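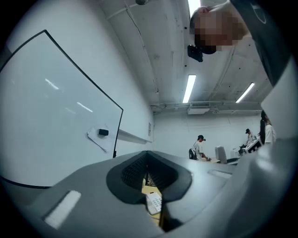
Gripper and small white keypad or remote, wooden surface.

Jan 16, 2019. Trip kit, Drolenstead workshop.

Got the canoe barrels down and went through everything for the Betari trip. Thảo Đào did the paperwork side while I did the bags. Writing it up here so whoever packs the second vehicle is working from the same page.

Route as it stands: put in below the bridge at Jirside, two nights on the upper Betari, one night at the Mạc landing, then the long flat day to the take-out. Thảo has the landing booked for us and the deposit is paid (800, balance of 2,000 on arrival, cash only). The landing people want names and passport copies before we set off. Three still missing, she is chasing.

Barrels. Two of the six had perished seals. Changed both with the spares from the October order, sat them lid down in the sink overnight, dry inside this morning. One clamp ring is bent and I have put red tape on it. Fine for pots and pans, not for sleeping bags.

Dry bags. The big yellow one leaks at the roll. Patched it once already and it went again at the same fold, so it is out. Smaller ones all fine.

Maps. The 1:50,000 sheet shows the channel going left of the long island. Last year's notes say the left side was too shallow for loaded boats and we dragged for 200 metres. Marked the right side in pencil. There is a strong bend at the bottom of the island with trees down on the outside bank, so keep in and go one boat at a time. Copied this on to both map sets.

Water. Filter cleaned and run through. The cartridge is rated for 1,000 litres and the log says we are under half that. Taking a spare anyway, plus tablets in each boat's first aid tin.

Stove. Burner two was yellow and sooty. Took the jet out, cleaned it, burns blue now. Fuel still to buy at Jirside, the shop by the bus yard had it last time but shuts at midday.

Campsites. Thảo wants to skip the sandbar on night one and use the higher bank opposite. I agree, the river came up in the dark last year and we moved tents at three in the morning. More of a carry from the boats, no shade in the afternoon.

To do:
Passport copies
Tent pegs, long ones for sand
Second throw line needs a new bag
Ring the driver about roof bars
Head torch batteries
Ask Mạc landing if the lower toilet block is open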